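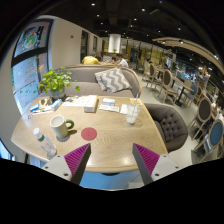 PROGRESS REPORTS

Projects > Irkovetti House > Shared lounge

Shared lounge: report to the Charvát fund

Print this page | E-mail this page

Friday, July 27, 2018

This report covers the second half of the grant for the shared lounge at Irkovetti House. It was written by Danica Paulík, with notes on the furniture from Marek Zeman.

The lounge was furnished in June. The long grey sofa with the curved back went in first, and the wooden table was put in front of it. The table has a herringbone grain and took more of the budget than planned, as the first one we ordered from Grerkex was too low to write at. They took it back and charged us 60 pounds for carriage. This has been entered under delivery and does not change the total.

Residents use the table for most things. Drinks, tissues, paperwork and small boxes all end up on it together, and the potted plant at the back corner takes up room as well. The plant is doing well and we would like to keep it in the lounge. Marisol Park has asked whether it could go on a stand – we have no money set aside for one, but a second-hand one would do.

The fund asked us to report on the condition of the table top. We bought four coasters with the table. The red one is kept out, but mugs and glasses are still put straight down on the wood. Marek checked the surface in daylight and found two pale rings near the sofa side, both of which came out with oil. He has asked for the top to be oiled again before winter.

Papers are the larger problem. Letters, booklets and loose sheets are left on the table and get mixed up with other people's. At the residents' meeting it was agreed that:

1. Drinks stay at the front of the table, with the coaster. Bottles should be kept upright with the cap on. Mugs go back to the kitchen in the evening.
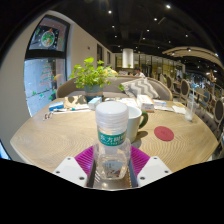
2. Papers, pens and glasses cases go in a tray at the far end. Oldřich Štěpánek has offered a tray from the office. Anything left in it for four weeks will be handed to the front desk.

3. Medicine boxes are to be taken back to people's own rooms. Marcela Mikuš will put this in the next residents' letter.

Spending is within the grant. The remaining items are the oil for the table and a reading lamp, for which we are waiting on a price from Pravemik. We expect to have the lamp in place before the final report and will send the receipts with it.

0 comments | 2 shares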